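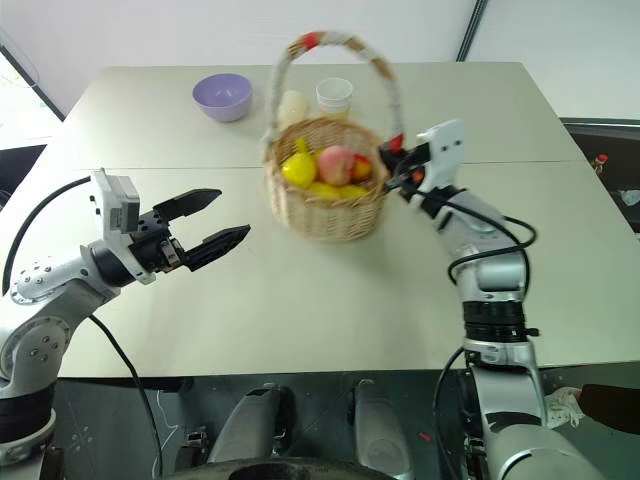 Emholm Community Health, Immunisation Supplies Team

Section 4. Setting up the vaccine fridge and temperature logger

Read this section before any stock is put into the fridge. It covers the Astora under-counter fridge and the Wuyts logger supplied with it. Sites that still have the older upright model should use Section 5.

4.1 Placing the fridge

1. Stand the fridge on a level floor, away from radiators and direct sunlight. Leave a gap of 100 mm at the back and at each side.
2. Turn the front feet until the door closes by itself from half open.
3. Leave the fridge standing upright and switched off for two hours after delivery.
4. Plug it directly into a wall socket. Put the "Do not switch off" label over the socket switch.

CAUTION: Do not use an extension lead or a timer plug. If the socket is shared with cleaning equipment, ask the site manager for another one before you go on.

4.2 First start

1. Switch on at the wall, then hold the power button until the display lights up.
2. Set the target temperature to 5 °C. The permitted range for stored vaccine is 2 °C to 8 °C.
3. Close the door and leave the fridge empty overnight.
4. Check the display the next morning. If it is outside the range, do not load any stock. See 4.6.

Note: The display shows the air temperature near the fan and moves quickly when the door is opened. The logger probe sits in a small bottle of glycol and moves more slowly. A difference between the two just after the door has been open is normal.

4.3 Fitting the logger

1. Place the probe bottle in the middle of the centre shelf. It must not touch the back wall.
2. Run the probe lead out on the hinge side, flat against the seal.
3. Fix the logger to the outside of the fridge at eye level with the magnetic plate.
4. Press MENU and enter the site number. For the Plorska clinic this is 312. Other sites will find theirs on the delivery note.
5. Set the reading interval to 20 minutes.
6. Set the low alarm to 2 °C and the high alarm to 8 °C.
7. Press and hold START until the logger beeps twice.

Note: The logger keeps British Summer Time all year once set. Do not change the clock in winter. Write "BST" at the top of any printed sheet.

4.4 Loading stock

1. Keep vaccines in their original boxes.
2. Put the shortest expiry dates at the front.
3. Leave a finger's width between rows and keep everything clear of the back wall.
4. Leave the bottom of the cabinet and the door shelves empty.

CAUTION: Food, drink and specimens must never be kept in this fridge. Vaccines that have frozen must not be used, even if they look normal after thawing.

4.5 Daily checks

Read the current, minimum and maximum temperatures at the start and end of each working day. Write them on the sheet, initial the entry, then press RESET. Calibration of all loggers is due in December and the team will send a replacement probe beforehand.

4.6 If the alarm sounds

1. Check that the door is shut and the power is on.
2. Press MUTE once. Do not press RESET, which clears the minimum and maximum readings.
3. Mark the stock "Do not use" and leave it in the fridge if the fridge is working. If not, move it to the back-up fridge, still marked.
4. Write down the time and all three readings.
5. Ring the supplies desk and ask for Judite Sampaio or the duty pharmacist. Do not throw anything away until you have been told to.

Last revised: Sunday, August 25, 2019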